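I got to the Yimer workshop early, which never happens, and Phyllis Wainwright had me holding one end of a cable tie before I'd even taken my jacket off. She runs the student robotics club that meets there through June, and she warned me on the phone that anyone who walks in gets put to work. She meant it!

I'd come to talk about Totgate, the club's humanoid, and about the task they're getting it ready for. At the end of the term there's a friendly contest with another club, and every team's robot has to go up to a basket, get its hands on it and carry it across a taped line. You'd think that would be simple. (I did. I said so out loud, and there was some laughter.)

"People come in wanting it to dance," Phyllis told me. "I tell them, get it to find the rim of a basket first. Then come back and we'll talk about dancing."

The club has 20 members this year, mostly high school juniors and seniors, and they've split themselves up in a way I never quite got to the bottom of. There's a hands group and a legs group, and then there's Costel Enache, who seems to belong to both and was under a bench for the first part of our conversation. He's a senior and he writes most of the code that decides where the fingers should go.

"The arm was easy, kind of," he said, once he'd come out. "You tell it a spot and it goes to the spot. But the hand has all these joints, and they all have opinions. We spent two weeks just on the thumb."

Two weeks on a thumb! I asked if that got boring and he looked at me like I'd asked if lunch got boring. The thumb matters, he explained, because it has to come over the rim from one side while the fingers come from the other, and if it's late the whole basket just scoots away across the floor. They have a notebook with 61 tries written up in it — date, what they changed, what went wrong — and a good number of the entries say only "scooted."

Phyllis likes the notebook more than she likes the robot, I think. She made me read a few pages. Some of the handwriting is terrible and somebody has drawn a very good duck.

By then the others had things set up and Costel wanted to check where the basket ought to sit compared with the feet, so we all went quiet for a while.

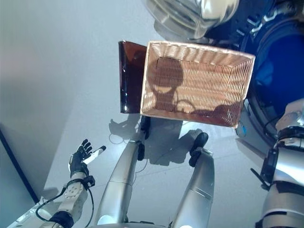

Mervyn Haslam thinks the feet are the real problem, and he'd been waiting for a chance to tell me so. If the robot stands too close, he said, it can't bend without bumping the thing it's trying to pick up, and if it stands too far back it tips. He wants the legs group to get the next few sessions all to themselves. Costel, as you can guess, does not agree, and they went back and forth on it for a good long time while I ate a granola bar.

"They argue like this every time," Phyllis said. "I used to step in. Now I let them run out of steam, and then one of them goes and tries it."

I asked her about money, because I always do. The club got by on $500 this year for spare parts, and a lot of that went on connectors and wire. Cables are a sore subject. They snag and they come loose, and Mervyn has a whole speech about labeling them that I promised not to print in full. The short version is: label both ends.

What does she hope they take away from it? She thought about that one longer than the rest. "I'd like them to be able to say what they changed," she said. "If it works and you changed four things, what did you learn? Change one. Write it down. I say it so much they do impressions of me."

They do, too. Costel's is pretty good.

I stayed until they started packing up. Mervyn had won a partial victory by then, with the legs group getting the first hour next time and the hands group getting whatever's left. Phyllis wrote it on the whiteboard and made them both initial it.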